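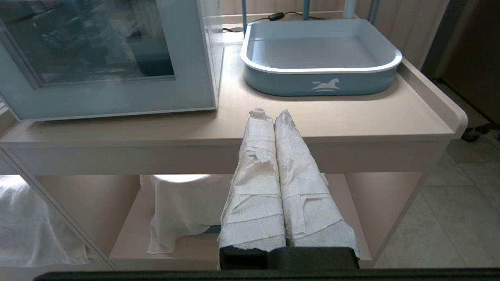
# What is an unreliable narrator?

A story has to be told by somebody. The person or voice that tells it is called the narrator. The narrator is not the same as the author. The author is the real person who wrote the book, and the narrator is part of what the author made up.

Most narrators can be trusted. If the narrator says it was raining, it was raining. An unreliable narrator is one whose account the reader has reason to doubt.

## First person and third person

There are 2 common ways to tell a story.

**First person** uses "I" and "we". The narrator is a character in the story and can only report what he or she saw, heard, felt or was told.

**Third person** uses "he", "she" and "they". The narrator usually stands outside the story. Some third-person narrators know what every character is thinking. Others follow one character closely and know only what that character knows.

Unreliable narrators are nearly always first-person narrators. A character inside the story can make mistakes, leave things out or tell lies, just as a person can.

## An example

*The Lamp at Brellow* is a novel for readers of nine and over by Anika Obi. It is told by a boy called Dafis, who lives with his uncle in a harbour town named Nalitz. On the first page he says:

> I never took the lamp. I was asleep all night, and when I heard the church clock strike two I was still asleep.

Read the second sentence again. A person who is asleep does not hear a clock strike. Dafis has told the reader two things that cannot both be true, so at least one of them is false. He does not seem to notice.

The author noticed. She put the mistake there on purpose, so that a careful reader would begin to doubt Dafis before the story had properly started.

On page 34 his uncle asks him why his boots are muddy. Dafis tells the reader that his uncle "is always asking silly questions", and then talks about breakfast. He gives no answer. This is a different sort of clue. Nothing he says is false, but something is missing.

## Kinds of unreliable narrator

Not every unreliable narrator is a liar. It helps to sort them by the cause of the problem.

| Kind | Why the account is doubtful |
|---|---|
| The liar | Knows the truth and hides it |
| The young narrator | Sees everything but does not understand all of it |
| The boaster | Makes events bigger than they were |
| The forgetful narrator | Has lost parts of the story or mixed them up |
| The narrator who is fooled | Believes something another character made up |

A narrator may belong to more than one kind. Dafis lies about the lamp, but he has also been fooled. He believes that his friend Jundodura has gone to sea, and the reader learns in the last chapter that she never left the town.

## How to spot one

Look for these signs as you read:

- The narrator says one thing and later says the opposite.
- Other characters are surprised or cross, and the narrator cannot explain it.
- The narrator changes the subject at an important moment.
- The narrator keeps telling you to believe him or her.
- An exact detail is wrong. Dafis claims there are 904 steps up to the lighthouse. His uncle climbs them in the time it takes to boil an egg.

One sign on its own does not prove much. Authors make real mistakes too, and a single slip may be only that. Several signs together – especially about the same event – are much stronger evidence.

## Why authors do it

With a reliable narrator, the reader receives the story. With an unreliable one, the reader has to work part of it out. There are then two stories running side by side: the one the narrator tells, and the one that happened. The gap between them can be funny, sad or frightening.

It also shows what the narrator is like. Dafis never says that he is ashamed of himself. The reader knows it from the places where he stops talking.

## Try it yourself

Write a paragraph in the first person about a broken window. Your narrator broke it, but must not say so. Include one detail that gives the truth away. Give the paragraph to someone else and ask them to underline the detail.

If they find it at once, hide it a little better. If they cannot find it at all, make it plainer.

## Words used on this page

**Account** – a person's report of what happened.

**Author** – the real person who wrote the book.

**Narrator** – the voice that tells the story.

**Unreliable** – not to be fully trusted.

*Written by Ynyr Price*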